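March
Posted by Flesden Notes

Today I visited the open day at Lidano, the automation workshop near the river. I promised to write what I saw, so I will make a small thread. Please excuse my English, I write it on the tram.

The first hall was big machines behind glass and everybody was taking videos there. I stayed ten minutes. Then I found the small room at the end of the corridor, with one arm and a wicker basket, and I stayed until they closed.

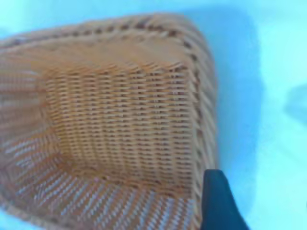 Photo: Lidano open day, wrist camera

The basket is the kind you get in a bakery, with a thick braided edge. For a hand it is very easy. For two hard fingers it is a different question, where to take it and how strong to press.

The guide told us that wicker is difficult because no two places on the rim have the same thickness. A metal box you can measure one time and finish. With a basket the fingers must close until they feel enough resistance, and then stop.

I asked how many tries they have done with this kind of task. She looked at the screen and said 1428 since the project started. The project is called Wiriya. I did not dare to ask what the name means.

They keep all of the tries, also the bad ones. I liked this very much. In my old job we deleted the bad ones before the boss came.

The second thing I learned is about soft objects. A soft thing changes its form when you touch it, so the plan from one second before is already old. The arm must look again, and again.

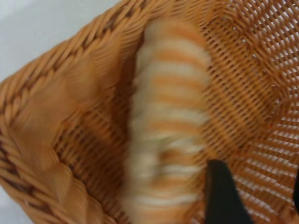
Marrow_and_Tin replied that soft things are the easy part now, and that she would be more impressed if it could work in a real kitchen with bad light and a child running around.

I understand this comment, and I had the same thought in the room. But I think you must begin with a quiet table. I also learned to drive in an empty parking lot - and I was not good there either.

About the speed, because two people asked me. It is slow. When it comes near to the rim it goes even slower, like a person who carries soup. The guide said they can make it faster, but on the open day they keep it calm for the visitors.

There is a ticket system for the small room, 20 persons at one time. Take the ticket at the entrance first and look at the big hall after. I did it in the wrong order and waited in the corridor.

For me the best moments were the ones with one finger inside the basket and one outside, and the wicker edge between them. The arm has a camera of its own, so it looks from very near at what it is doing.

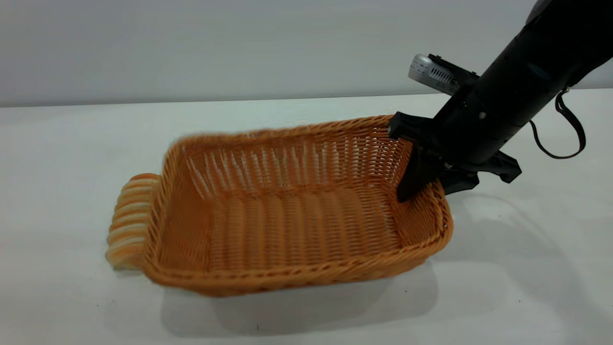
Zesix wrote under my post asking if the basket gets damaged after so many grips.

Good question, and I asked almost the same. They change the basket when the braid starts to open. There was a shelf with old ones in the corridor, and the visitors could take one home for free. I took one, it is now on my kitchen table with onions.

The next open day is in the fall, they don't have the date yet. Entrance is free, coffee is not.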